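Drawer slides vs. wood runners for an old dresser

peltbridge_pam
So I picked up a dresser at an estate sale in September and every drawer sticks. The wood runners are worn down to nothing on one side. Do I rebuild them in wood or just give up and screw in metal slides? It's for my kid's room so it gets yanked on all day.

sawdust3338
Wood. Rub paraffin on them and you'll be good for another 21 years. Metal slides need clearance on both sides, and you'd have to cut the drawer boxes down. I wouldn't do that to an old piece.

Vilmos Fekete
I'm going to disagree with sawdust here. I did the wax thing on my mother's dresser and was redoing it every few months. If a kid is using it, go metal. You can get undermount ones and leave the sides alone.

sawdust3338
Undermounts need room below the drawer bottom, Vilmos. Most old dressers don't have it. Pam, measure before you buy anything!

peltbridge_pam
OK, measured. I have 3/8 inch under there and almost nothing on the sides. Three of the drawers are a bit out of square too, ugh.

montes_mike
Then that settles undermounts, sorry. What about a center runner? One strip down the middle of the opening, a guide on the back of the drawer, no cutting on the sides. I used leftover aluminum extrusion from a shelf job, the kind with a groove down the length.

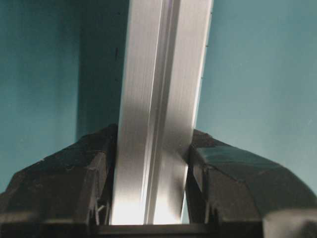
Mine have been in two winters now and they still pull fine, even in the wide bottom drawer with all the sweaters. Get the strip dead center or it'll rack on you. I got it wrong the first time and had to fill the holes.

Vilmos Fekete
Huh, I'd go along with that. Still noisier than real slides though.

sawdust3338
Maple strip, same idea, no noise. I'm not budging.

peltbridge_pam
Going to try maple in the top drawer and Mike's way in the bottom one. Does the guide get glued or screwed?

montes_mike
Screwed. You'll want to move it.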